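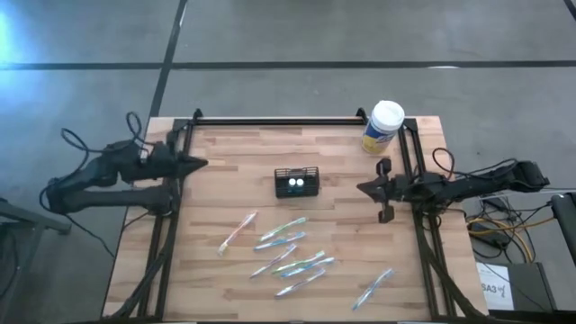

Toothbrush table, both arms out, left gripper closed, right one open.

Operator FAQ: Duvbridge teleop room

Read before your first shift. Most of what gets asked on the chat is in here already.

What am I doing, exactly?
Driving two arms by remote control through a task, start to finish. Each run is one episode. The policy gets trained on your episodes, so it learns your habits too. Good ones and bad ones.

Do I need robotics experience?
No. Patience, mostly. Gamers pick it up quick but tend to rush.

What's the toothbrush task?
Pick the brushes up off the wood one at a time, put them in the black mesh basket. Any order. Handle or head end first, doesn't matter, just don't switch halfway thru an episode.

Which arm do I use?
Whichever is closer. Brush on the right side, right arm. Middle of the table is your call. Don't cross the arms over each other. Ever.

Can I hand a brush from one arm to the other?
Yes, if the angle is bad for the basket. Close the second gripper fully before opening the first. Count one beat in between.

Two brushes are overlapping. Now what?
Take the top one. If both come up, set them down, open, try again. Keep recording. Recoveries are useful.

I dropped one on the floor.
Stop, mark the episode as failed, reset. Do not reach in while the arms are live.

How do I reset?
Arms to home, pause, then go to the table. Scatter the brushes again by hand, different from last time. Not in a row, not all pointing the same way. One off by itself is good, the policy needs to see far reaches.

How many episodes do you need?
Target for this task is 1,000. We're at 1,029 recorded but 31 of those got thrown out in review, so 2 more to go and then we switch to the next task. Check the Ornus dashboard before you start, it may have changed over.

Why do episodes get thrown out?
Long pauses. Hands in view. Basket shoved across the table. Wrong task name picked in the menu (this one is the most common, please look).

The arm lags behind my hand.
Slow down first. If it still lags, quit Handero and reopen it. Still bad, stop and post in the chat with your station label. Don't unplug anything.

Can I move the cables?
No. If one is pulling tight when the arm moves, hit pause and report it.

Is there a right speed?
About how you'd do it at home if you were a bit tired. Smooth beats fast. Jerky episodes train a jerky robot.

What about the wipes?
Canister is at the back corner of the table, leave it there. Wipe the controller grips at the start and end of your shift, and put the lid back down after.

Can I hand-guide the arms instead?
Only on the Delorme arms in the other room. There you hold the arm and move it thru the motion yourself. Here it's remote only, pushing these by hand throws off the calibration.

How often do I get a break?
Every hour, more if your wrists hurt. Say so early.

Can I see the robot do it on its own?
Yes, test runs are at 4 pm on most days in July. Stand behind the black tape on the floor.

My question isn't here.
Post in the operator chat. We'll add it when theres time.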